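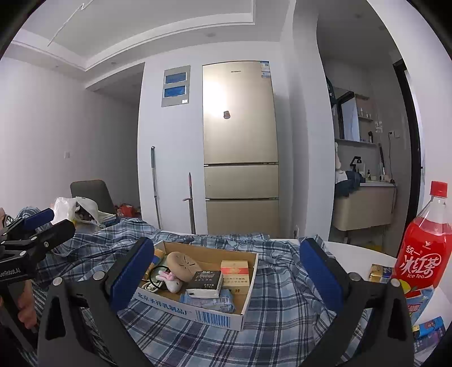
I closed my Boteck position on 13th August and I'm still not sure I had a good reason to own it. Dukolen, the signal service I'd been paying for since last October, had it as a "high conviction accumulate," and I went along. I've been trying to work out what went into that call. As far as I can tell, their model is a bit like a cardboard tray with a plush bunny head and a coiled white cable in it: everything is in there, and I couldn't tell you what one item has to do with the next. Momentum, insider filings, "sentiment," some kind of seasonal thing. Add it up and you get a score out of 30. Boteck scored 30.

It lost 11 percent in six weeks.

Fine, stocks go down. My complaint is with the track record page. Dukolen says it has issued 553 calls and shows a very pretty equity curve. Try to rebuild that curve from the emails they send out and you can't. I gave it a weekend. The entries on the page are at the open on the day of the email, and my emails show up well after the open. On the thin names that gap eats most of the gain. Clavari, which they brag about constantly, was up over 6 percent before I even had the message.

I wrote and asked. The reply said results "may vary based on execution." Sure. Whose execution is on the chart, then?

A few readers have told me to switch to the Nedeljković letter, which is slower and mostly about dividends. Maybe. I read two free issues and at least the prices quoted were prices I could have paid. But it also has a chart going up and to the right with no mention of commissions or taxes, so I'm keeping my hand on my wallet.

For now I'm back to my own spreadsheet and an index fund. The spreadsheet has been wrong plenty of times too, but I can open it and see which cell did it. My Dukolen subscription runs out in October and the auto-renew is off. I checked it twice.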